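Hand-held Gripper Work > Rules and Good Practice

Thread: Station rules for two-handed demo collection, what do you enforce?

kerf_and_kettle
August 2, 2022

I inherited the rulebook for our demonstration stations at the Clomesham site. It is 12 pages long. As far as I can tell, each page was written the morning after somebody got annoyed. I'd like to cut it to one page people might read before they sit down.

Task is the usual tabletop stuff, mesh tray and boxed goods, a gripper in each hand.

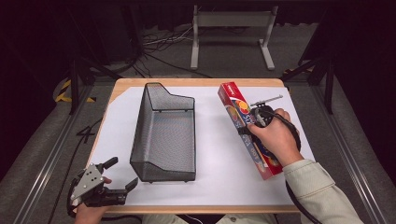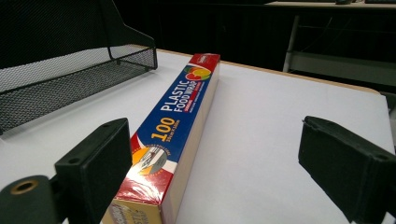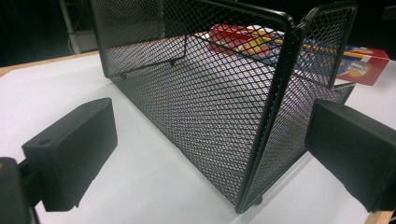 What I'm keeping so far

1. Cables get routed before the first take and stay put.
2. Finger pads are looked at before every session. Worn ones get written down, and somebody with authority decides.
3. The tabletop holds what the task sheet lists. Your coffee isn't on the task sheet.
4. If you bump the table, the take is thrown out.
5. Fingers open fully between takes.

What I'm fighting over is rule 6, which says the operator must pause for a full breath before closing on any object. Half my operators treat it as gospel and the other half think I'm running a yoga studio. Keep or kill?

padlock_moth

Kill it. We had a pause rule at Drokmont and all it taught anyone was to hover. You get 290 takes of a gripper hanging over a box like it's reading the ingredients.

Rule 1 I'd make rule 0. Your first picture has a cable looping right down past the wrist. I'd want that clipped to the forearm before anyone touched anything.

kerf_and_kettle

It's in the long version, page 7, under "Attire." I didn't choose the headings.

Muireann Dunne

I'll defend the pause, lonely as that is. You don't want a breath, you want a settled hand. Write "fingers level with the object and not moving before you close" and you've got something a reviewer can check. Nobody can audit a breath.

On pads, "somebody with authority decides" is how you end up with worn pads for a year. The right finger in the second picture has a corner that looks chipped or worn. Would your rule pull it or not? If you can't answer in one word, it isn't a rule yet.

kerf_and_kettle

"Depends" is one word.

Muireann Dunne

So is "lawsuit."

slowjog_dave

Nobody is getting sued over a corner. Contact happens on the flat of the pad. Our sheet says replace when the damage reaches the gripping face, and leave it alone otherwise. We used to swap at any visible mark and went through pads like gum.

Muireann Dunne

Fine for a box. Drag that corner over wire mesh and it will find every opening. I'd have two limits, one for smooth objects and one for mesh, fabric and anything else that snags.

slowjog_dave

Two limits means two columns, and two columns means people fill in the wrong one. I audited a Kaltex checklist that had three. Of 92 entries, 68 had the date in the column for pad condition. The pads were apparently in excellent November.

padlock_moth

One limit, the strict one, and buy more pads. They're cheaper than this thread.

My real complaint is glare. Look at the shine off the wrap on that food wrap box. Do you have anything on lighting? Ours says no bare shiny packaging unless the task calls for it, and overheads stay at one setting all day.

kerf_and_kettle

Lights are covered, fixed setting, tape over the dimmer. Packaging isn't, and I'd rather leave it out. Kitchens are full of shiny boxes. If we only collect on matte cardboard we'll end up with a system that's a genius in a stationery store.

padlock_moth

Fair. Then put it in writing that glossy is allowed, or some reviewer will reject a whole afternoon of it. Ask me how I know.

tully_bench_2

Lurker from Tully here, I'm an operator and I don't write these things, I just get handed them. A few requests from the chair:

Put the rules where I can see them sitting down. Ours are on the back of a door that's always open.

If a rule can get my take thrown out, mark it. I can't tell which ones are law and which ones are someone's feelings.

"If you bump the table" needs a size. I bump the table by breathing, and now I have to do that on purpose before every grasp?

Also please say what to do when I've got both hands in grippers and my nose itches. There are 12 pages and I bet it's not in there.

kerf_and_kettle

Page 9. "Operators shall set down both devices prior to personal adjustment."

I take the point on marking. Bump is now "any listed object moves without being gripped or pushed on purpose." That one voids the take. If the table shivers and nothing shifts, carry on.

Muireann Dunne

Good wording. Add that the operator calls it out loud when it happens. Reviewers miss small slips, and the person holding the grippers usually doesn't.

slowjog_dave

Calling it out only works if they aren't docked for it. We stopped counting voided takes against people and the number of reported bumps went up the same week. Management was alarmed.

kerf_and_kettle

Revised draft, void-the-take rules marked with a V:

1. Cables routed and clipped to the forearm before the first take.
2. Pads checked before each session. Replace if the damage reaches the gripping face, or at any chip if the task has mesh or fabric in it.
3. Only listed objects on the table. V
4. An object moved by accident is called out and the take ends. No penalty. V
5. Fingers fully open between takes.
6. Fingers level and still before closing. V
7. Glossy packaging is allowed. Lights are not to be touched.

Dave, I know, rule 2 is two limits. It's still only one column.

slowjog_dave

I'll allow it. Rule 6 shouldn't be a V, though. You'll be voiding half your takes by lunch.

Muireann Dunne

Then half of them needed voiding.

kerf_and_kettle

I'm running it as a V for one week and I'll post the count. Page goes up at eye level tomorrow, seated eye level, before Tully writes in again.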